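Rallgate procedure

The Rallgate procedure is a bench method for comparing gripper controllers on soft objects. It was written at the Rallgate test laboratory for use with two robot arms working over one table, and is applied mainly to electrically driven grippers with rigid fingers. The current text is dated 2024-03-13. It replaces a draft circulated the previous November, which covered single-arm work only.

The procedure does not rank grippers by holding force. It records how a controller decides that an object has been gripped, how far it continues to close after that point, and whether the object can then be carried and set down without being dropped. The two controllers most often compared with it are the Zivport, which closes to a set motor current, and the Voltlow, which closes at a set speed and stops when the finger position no longer changes.

Background

Controllers for rigid fingers are commonly tuned on blocks, cylinders and other hard test pieces. On these, the rise in motor current at contact is steep and easily detected. On a stuffed object the rise is gradual, and a controller tuned on blocks may report a grip too late or not at all. The draft of the procedure therefore called for a stuffed toy as the main test object, gripped across the body.

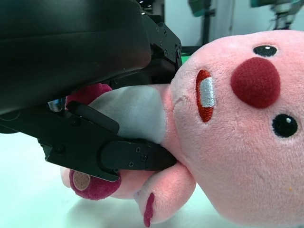
Stuffed toys vary too much from one to the next to serve as a standard, one respondent to the draft objected, and a foam cylinder of known density would give results that other laboratories could repeat. The objection was accepted in part. The published text keeps the toy for comparisons made within one laboratory, using the same toy throughout, and requires a foam cylinder wherever figures from two laboratories are set side by side.

Test arrangement

The table top is white and the arms reach over it from opposite sides or from adjacent corners. Each arm carries a wrist camera, and a further camera looks down on the table from head height. The objects are chosen to differ in stiffness and shape. A typical set contains a plush toy, a plate, a mug and a toy food item.

Each trial consists of a grip, a lift, a carry and a release. The arm under test handles the plush toy, and the second arm may be given a task of its own or kept waiting near the table. Start positions are not marked on the surface, as the procedure is meant to include the small errors of placement found in ordinary use. The head camera is used for judging the carry, where the position of the toy relative to the plate matters more than the state of the fingers.

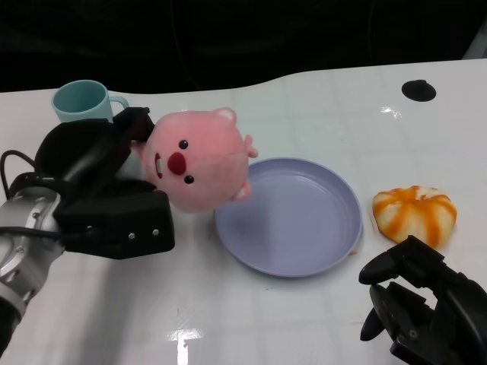

Controller settings

For the Zivport, the current limit is set on the foam cylinder and left unchanged for the toy. For the Voltlow, the closing speed is fixed and the stall window, the time for which the fingers must be still before a grip is reported, is set in the same manner. Neither controller may be adjusted between trials. Finger pads are replaced after 3,000 closures.

A trial is scored from the controller log and from the wrist camera. The log gives the time of the grip report and the finger opening at that time. The camera recording is read by an operator, who notes where on the object the fingers made contact and whether either finger caught only loose fabric.
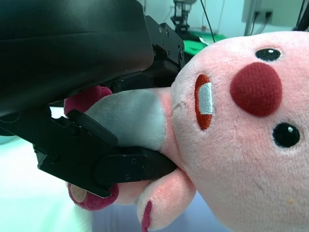
Compression is the quantity on which the two controllers differ most. Under the procedure it is the difference between the finger opening at first contact and the opening at the grip report, divided by the former. The reading depends on where the fingers land. With the grey midsection of the toy squeezed between the jaws and the limbs projecting outside them, the stuffing has room to move and the fingers close further than they would on the head. Grips on the midsection and grips on the head are for this reason entered in separate tables and never averaged together.

In the comparison published with the current text, 1,122 trials were completed. Of these, 385 were carried out with both arms active. The Zivport reported grips earlier on the head, while the Voltlow gave the more even compression on the midsection. Drops during the carry were too few to separate the two.

Two-arm trials

In a two-arm trial one gripper holds the toy while the other is held open above the table. The purpose is to find out whether the motion of the second arm disturbs the grip report of the first, either mechanically through the table or electrically through a shared supply. The wrist camera of the open gripper also provides a side view of the held object, which the camera on the holding arm cannot give.
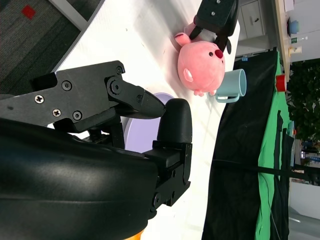 Variants

The Baranauskienė variant omits the carry and repeats the grip three times without moving the arm. It is used to measure how far a stuffed object recovers its shape between grips. A shortened form for production use drops the head camera and scores from the log alone.

Limitations

The procedure does not cover suction grippers, or fingers with built-in force sensing. Results for one toy cannot be carried over to another, even of the same model, and the text gives no method for correcting for wear in the fabric. Lighting is specified only as even. Glare on the table top has been reported as a source of error in reading the head camera.

See also

Foam cylinder test
Grip report
Stall detection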